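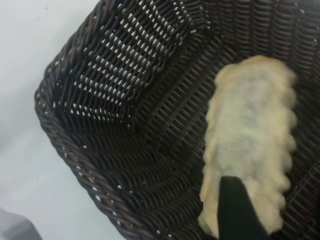
Ihor Ivanyshyn wrote in to ask why the lights over his sports hall stayed at full output after the last booking, although the sensors had been fitted and switched on. The usual cause is the hold time, left at the factory setting. The steps below deal with that first.

Setting occupancy sensors in a sports hall

Posted Sunday, February 17, 2019 by the Brusis technical desk

Search this site Enter keyword Go

Before you start, print the fixture schedule and mark which sensor controls which row. Our test hall has 64 high-bay fittings on a Lornidow controller, wired in 3 zones.

1. Log in at the controller and put zone 1 in manual. Leave the other zones in automatic.

2. Open the sensor page and note the existing hold time, sensitivity and dim level. Write them on the schedule.

3. Set the hold time to ten minutes. Badminton and yoga need longer; try twenty.

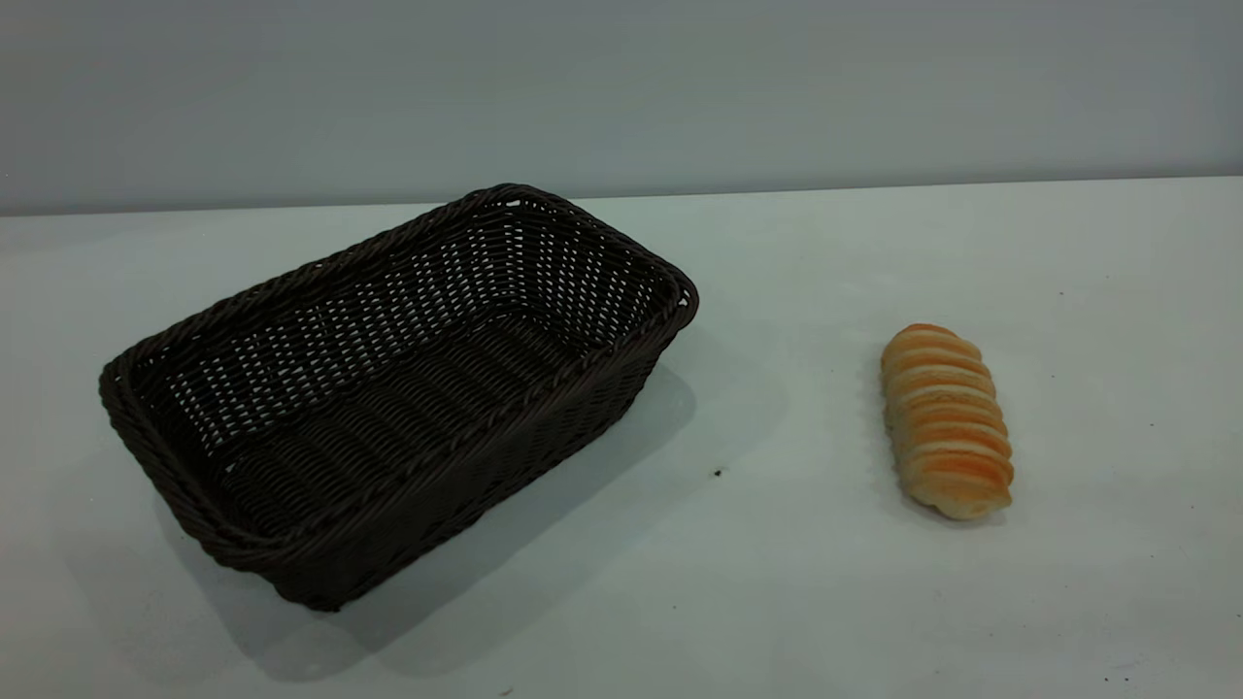
4. Set the dim level to 20 per cent and the second delay to five minutes. The fittings then drop to the dim level when the hold time ends, and go off five minutes later.

5. Return the zone to automatic and walk the edge of the court. Each row should come up before you pass under it. If a row lags, raise the sensitivity by one step and walk it again.

6. Repeat for zones 2 and 3, then save the profile. Unsaved settings are lost at the next restart.

Check the run-hours log after a week. Ours showed 955 fitting-hours in the last week of October, against a target of 1000.

Comments (3)

Jekport: Does the second delay apply if the wall switch is used?

Brusis desk: No. The wall switch overrides both delays until the zone is next empty.

Takagi: Step 6 caught me out. Had to do all the zones twice.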